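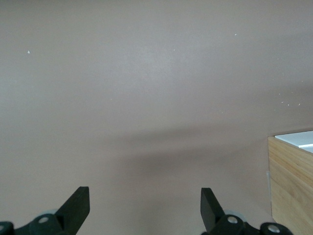 Matt surfaces: care and cleaning FAQ

Applies to Ciso matt worktops, desk tops and table tops in all muted shades. Last revised Sep 18, 2020.

Why do small white specks show up so clearly on a taupe or grey-mauve surface?

A matt finish scatters light evenly, so there is no glare to hide behind. A pale crumb, a paper fibre or a grain of filler stands out against a mid-toned ground far more than it would on white or on a patterned top. The amount of debris is usually very small. Four flecks on a full-width top are enough to be noticed from a standing position.

Are the specks a fault in the finish?

Run a dry fingertip over one. If it moves, it is debris. If it stays put and you can feel an edge, it may be a chip. If it stays put and feels flat, try a damp cloth before reporting it.

How should I remove loose particles?

Lift them. Do not rub.
1. Take boxes, blocks and other loose items off the surface. Pick them up without sliding them.
2. Use a soft brush or the brush head of a vacuum cleaner on low power.
3. Wipe once with a damp microfibre cloth, working in one direction.
4. Dry with a second cloth.

Hard grit dragged under a cloth leaves polished lines. These catch the light and cannot be buffed out.

Which cleaner do you supply?

Ruddock 422, diluted as shown on the bottle. Ordinary washing-up liquid in warm water is also suitable. Cream cleaners, wax polish and melamine sponges are not.

My top looks darker in some areas. Is the colour uneven?

Check the lighting first. Soft bands of shadow with blurred edges are normal on a plain matt surface, and they shift when the lamp or the viewer moves. Real colour variation stays in the same place. Photograph the area twice, with the light on opposite sides, and compare.

Can I leave a wooden box standing on the surface?

Yes, if the base is clean and dry. Bare pale wood can hold grit in the grain, and a heavy box will press it into the finish. Fit felt pads to anything that is moved often – the Firkby set, part number 2061, fits most small boxes. Replace the pads when they feel hard.

How do I clean a box with a wooden front and a white lid?

Treat the two parts separately. Wipe the wood along the grain with a barely damp cloth and dry it straight away. A painted or coated lid can take a little more water, but keep it out of the join between lid and side. Fine wavy lines and darker streaks in blond wood are part of the timber and should not be scrubbed.

How often should the surface be cleaned?

Brush daily if the top is used for craft or paper work, otherwise weekly. Every March, check the felt pads and the wall seal.

How do I report a chip or a mark that will not shift?

Send two photographs and the order number to Hamish Kinnear at the Follville service desk, extension 2619. Quote form 1703 for tops already fitted.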